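I've had the Semple wagon for three winters now, and the heater finally quit on me in December. It didn't quit all at once. For a couple of weeks it blew warm on the highway and cold at stop lights, and I drove it that way longer than I should have.

My first guess was low coolant. I checked the reservoir in the morning with the engine cold and it sat right on the line, so I moved on to the thermostat. The gauge was taking forever to come up, and even then it would drop a few notches going down a long hill. That usually means a thermostat stuck open.

The dealer quoted me $633 for the job. I asked for a breakdown and the part itself was a small piece of that. The rest was labor, a coolant flush and shop supplies. Murdo Lamont, who used to work on these, told me the housing is right up front on the four-cylinder and you can reach all the bolts once the intake tube is off. He was mostly right. The bottom bolt needs a long extension and some patience.

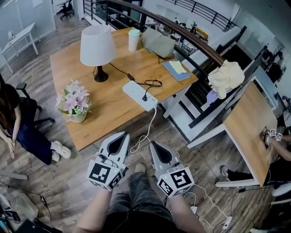 The table with the lamp and the power strip.

I ordered a Norkden thermostat with the gasket included, two jugs of the correct coolant, and a new lower hose clamp. Total came to $211 with the spill-free funnel, which I didn't strictly need but will use again. The original clamp had rusted enough that I was glad I had a spare.

Draining took longer than anything else. The petcock on the radiator is plastic and I didn't want to force it, so I loosened the lower hose and caught what I could in a pan. Keep the cats and dogs inside while you do this. Old coolant is poison and they like the taste.

The old thermostat was open when I pulled it – stone cold and open by the width of a pencil. The new one went in with the little air valve at the top. Torque on the housing bolts is low, so go easy.

Then I bled the system with the heater on full and the nose of the car up on ramps. It took two rounds before the bubbles stopped. Since then I've put 1,091 miles on it. The gauge comes up in a few minutes and stays there, and the heat works at idle.

Next up is the rear wiper, which parks wherever it feels like. Fiona Strachan emailed to say hers did the same and it was the motor. I'll check the ground first.

We use cookies to improve your experience on this site. By continuing to browse you agree to our use of cookies. Accept | Learn more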